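Radwan gripper — build gallery

Home / Builds / Arms / Radwan

Quick page because people at the Ekville shop keep asking and I keep answering the same thing with my hands full. Radwan is the arm, has been since the first base plate. The part on this page is the gripper that goes on the end of it. Parallel jaw, four bar links each side, one motor down in the palm. Built mostly at the Ekville shop in the evenings, some of it on my kitchen table, all the model and sim work on the old desktop at home.

Notes first, in the order I did things, more or less. Picture at the bottom. Will add more when I have time to crop them, so July probably.

Why a parallel jaw

Old one was a scissor thing, two fingers on two pivots, swung in an arc. Fine for picking up a sponge. Anything with flat sides it would squeeze like a wedge and spit it out the front. Lost a whole evening to a block of pine doing that. With four bars the fingertip stays at the same angle all the way in, or close enough for me.

Trade is that the tips also move forward a bit as they close. You have to tell the arm to back off while the jaws come together or it pokes the table. I have that in the code now, didn't for the first month. There's a dent in my bench from it.

Links

Outer link is the long one with the bend in it. Inner link is straight. Both sides mirrored, so in theory you cut one pair and flip it. In practice I countersunk the first pair on the same face and had two left hands. Threw them in the scrap bin, someone took them out again and they're holding up a shelf in the paint corner now.

Printed the first set. Flexed. Could see it with the motor stalled, tips splaying out at the bottom. Went thicker through the middle of the inner link and that fixed most of it. The dogleg on the outer one still gives a little if you really lean on it. Leaving it. If I want to crush things I'll use the vise.

Dark filament for the links because thats what the shop had a full roll of. The caps are white because they were a separate print and I had to see them. Best decision on the whole build, turns out you can check pivot alignment from across the room.

Pivots

Tried bare screws as the pivots. Don't. Threads eat the hole and in a week everything rattles. Went to smooth pins with bushings, a cap over each end to keep the sawdust out (it's a shared wood shop, there is always sawdust). Caps press on. Had one ping off and go under the drill press and I did not look for it, just printed another.

Ream the bushings after pressing them in. They close up a hair when they go in tight. I skipped that on one side and spent an hour convinced the motor was weak on the left.

Pin to pin length matters way more than anything else. If the inner and outer on one side don't match, that tip toes in as it closes. Sanding the tip to hide it does not work, I tried, you get a flat spot at one opening and nowhere else. Make a drill jig. Scrap aluminum and two dowels, took me less time than the sanding did.

Palm

Rounded housing, domed on top, dark gray. The dome is there so the cable can slide over it when the wrist turns. First version was a box and the cable caught on the corner every single time, pulled its own connector out twice in one night.

Motor sits in there with a worm drive. Worm means it holds with the power off, which I like, and also means you can't open it by hand when something is stuck, which I like less. There's a hex on the end of the shaft now so I can get a driver on it. Drill the hole for that BEFORE you glue the bearing seat. Ask me how long it took to pick glue out of a bearing.

Ordered the motor from Tresico. First one came with the wrong shaft, they swapped it without a fuss, the swap took 16 days. Did the sim model in those 16 days, so not wasted I guess.

Weight of the whole gripper without cable is 416 grams. Was hoping for less. The arm can take it but the shoulder gets warm on long runs, so I put a pause in between moves and eat a sandwich.

Fingers

Tall flat plates, pale, with a dark pad on the inside face. Pad on the real ones is sheet rubber from the roll in the shop, contact cement, clamp overnight. Scuff both sides first. I did the first pair without scuffing and the rubber came off stuck to a jar lid.

Finger base plates are their own part and bolt on from behind. So you can swap fingertips without touching a pivot. I've got a short pair started for small stuff, they're sitting in a coffee can waiting on screws.

Don't make the tips too tall. Looks good on the bench and then you've got a lever the length of your hand trying to twist the bracket. Mine are near the limit. Might take some off. Might not.

Brackets

The blocky part between links and finger. Boring, took longest. Everything meets in there, both link pins, the finger bolts, and you need room for a wrench. I drew it small to save weight and then couldn't get a nut on. Drew it bigger. Couldn't close the jaws because the brackets hit the palm. Went back in between, filed the corner, put the filed corner back in the model so I wouldn't forget. Forgot on the right one anyway and had to file it again.

Cable

Short section. Leave more slack than you think. Tie it at the wrist, nowhere else. Done.

Sim

OK so the part I put off for ages. Everybody I know who does this for fun skips the sim and goes right to hardware, and so did I, and that's where the dent in the bench comes from. While the motor was in the mail I put the whole gripper in the simulator, link for link, same pin distances off my drawings.

Took an evening to get it to stand still. Four bar linkages are closed loops and the physics really hates closed loops if you give it every joint the normal way. It shook itself apart, fingers went through the table, one of them left the planet as far as I can tell. What worked: leave one joint per side open in the file and add it back as a constraint. Then turn the time step down till it stops humming. Mine is slow now. Fine by me, I run it overnight.

Then I drive only one joint and let the rest follow, same as the real worm does. Before that I was driving both sides seperately and they'd drift, left finger getting there first and shoving the block across. Looked almost right too, which is worse than looking wrong.

Table and wall are plain gray on purpose. I had a nice wood texture on the table and a shop photo behind it and I could not see a thing, dark links over dark knots. Took it all out. Loads faster too.

Camera in the sim sits back on the wrist, looking out over the palm at the fingertips. Same spot I want the real camera in. Good to know before drilling that the palm hides a big chunk of what's close in. I can see the tips and past them, but anything right down by the palm is gone. Might move the mount up. Making a cardboard one first.

Ran 2,941 closes on a plain block last batch with the block shifted a little each time. Slips were nearly all from the block sitting off to one side, one pad gets there early and rotates it. So that's a code fix more than a hardware fix, close slow till the first touch, nudge over, then squeeze. Haven't written it yet. On the list.

What I'd do over

Drill jig first. Before any links at all.

Bearings in the outer pivots instead of bushings. Money, though.

Label the links. Tape, marker, anything. L and R. I have now put it together backwards 3 times.

Put the limit switch in from the start. I've been finding the end of travel by listening for the motor, and my neighbor at the bench in Ekville runs a planer.

Still to do

Camera mount. Short fingertips. Nudge code. Touch sensing on the pads if I can find something thin enough — tried foil and foam, works for an afternoon and then the foam stays squashed. Proper cover for the worm, there's grease on everything I own.

Also want to take the arm over to the Clestden open bench night and let other people break it. If you're going, bring something awkward to pick up. Nothing wet please.

Files: will put the drawings up once I've fixed the right bracket in them. The ones floating around the shop computer are the OLD ones with the short inner link, don't print those. If the file has "final" in the name its not the final.

Gallery

Radwan gripper in the sim, from the wrist side. Jaws open, nothing in them. Inner links come down to a V over the palm, white caps on the pivots.

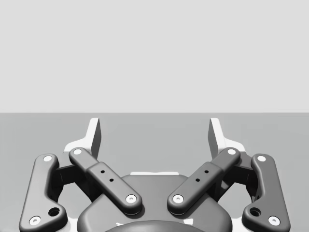 Ayman Saber
Did the loop constraint trick on mine last night after a month of the fingers vibrating off the model, thank you. One thing, if you haven't written the nudge code yet, try it with soft pads in the sim first. Mine found the first touch fine with rigid ones and then on the real gripper the rubber gave so gently that the motor current barely moved, and it just kept going. I ended up watching the speed drop instead. And are you keeping the worm? I went to a plain spur gear so I could open it by hand, and now it lets go of things whenever I kill the power, so I'm half thinking of going back. Will be at Clestden with a bag of door hinges.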